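Section 9. Setting Up Your Congregation's Potluck and Fellowship Meal List

Once your member roll is in Hiltari, you'll probably want to get the fellowship meals going, and we're happy to say it's one of the friendlier parts of the program. Set aside a quiet half hour, and keep last year's sign-up sheets nearby if you still have them.

1. Open the Parish Life tab and choose Meals, then New Meal.

2. Type a name your people will recognize (Harvest Supper, Lenten Soup Night, whatever you call it at home) and pick the hall or room.

3. Enter the number of places. The program starts you at 24, but you can go as high as 900 if you're hosting the whole diocese, bless you.

4. Under Dishes, add a line for each kind of food you'd like folks to bring.

Note: Households that have asked not to be contacted won't get the invitation, even if they came last time. Please give them a call or catch them after worship.
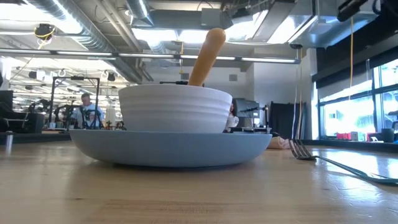 White ribbed bowl set in a wider, pale blue-gray one.

5. Press Preview and read the invitation through once, slowly, out loud if you like. Then press Send.

Caution: Send goes out to everyone on the list right away, and there's no calling it back. If you only want to try things out, switch on Practice Mode first.

6. To print the sign-up sheet for the narthex, choose Print, then Large Type. Our friends at the Evside parish tape theirs beside the coat rack, and it fills up nicely between services.

If the invitation won't send, write down the code on the screen (3478 means the reply address is missing) and see Section 24.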